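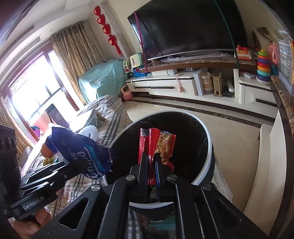
I keep getting asked whether Stello is worth doing, so I've given in and written it all down. Short version: I like it, I'd do it again, and I think Kavness are getting away with a couple of things they ought to fix before more people in Vutville sign up.

The offer is simple enough. Kavness lend you a pair of hand-held grippers, one for each hand, and you go round your own home doing the sort of jobs you'd do anyway. Wrappers in the bin, toys back where they live, shopping sorted. Every go at a job gets recorded as a clip, the clips go off to people teaching robots to do housework, and you get paid for the ones they accept. That's the whole thing! I started in July, and by the time my first batch closed I'd sent in 1,758 clips, which sounds mad until you find out how quickly you can bin a crisp packet.

What I love is that they want your real house. My cousin did the Hirano version, where you travel to a mocked-up flat with three plates in the cupboard and a sofa that I don't think has ever been sat on, and she was bored stiff by lunch. I can't see how a robot learns much from a place like that. Real homes have throws on everything and kids' stuff on every shelf, and packets that crackle and fold up the moment you pinch them. If someone ever sells me a machine to tidy up after my lot, I want it to have seen rooms like mine first.

The grippers take some getting used to. For the first hour I was hopeless (you squeeze, you miss, you knock over the thing next to the thing) and then something clicked and I was quite smug about it. Soft plastic is the hard part. Boxes are easy, tins are fine, but anything that's mostly air and film needs a gentle hand, and I wish the starter leaflet gave that more than one line.
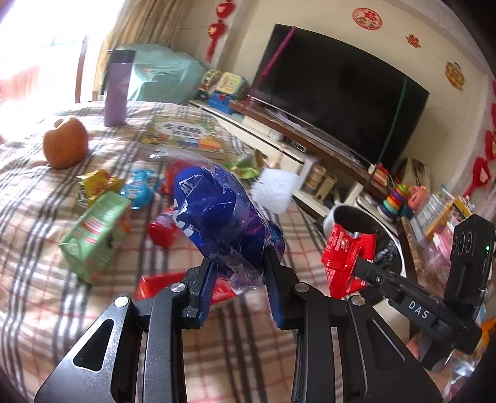

Do you need any experience with robots to take part?

None at all. There's a short practice session before your clips count, and if you can use a pair of kitchen tongs you'll pick it up.

Now the grumbles. You're paid per accepted clip, and the reasons for turning one down are vague. "Unclear action" came up again and again on mine, and I still couldn't tell you what I did wrong in most of them. Paying by the clip also nudges people towards whatever's quickest. I certainly drifted that way, and I bet everyone does. Then the poor robot people end up with 3,000 goes at putting rubbish in a bin and hardly any of somebody folding a duvet cover, which takes ages and pays the same. Pay by the hour, please, with a bit extra for the fiddly jobs.

The other one is privacy. Your home is in these recordings, walls and shelves and all. Kavness do let you delete clips, but you've got 9 days, and the button is buried three menus down. I'd want a month and a great big button on the front page.

I'm told new terms are coming for the next batch. As I write this on 18/08/2026 I haven't seen them, and I've signed up regardless, mostly for the money and a little bit for the state of my living room, which has never had its bin used so much.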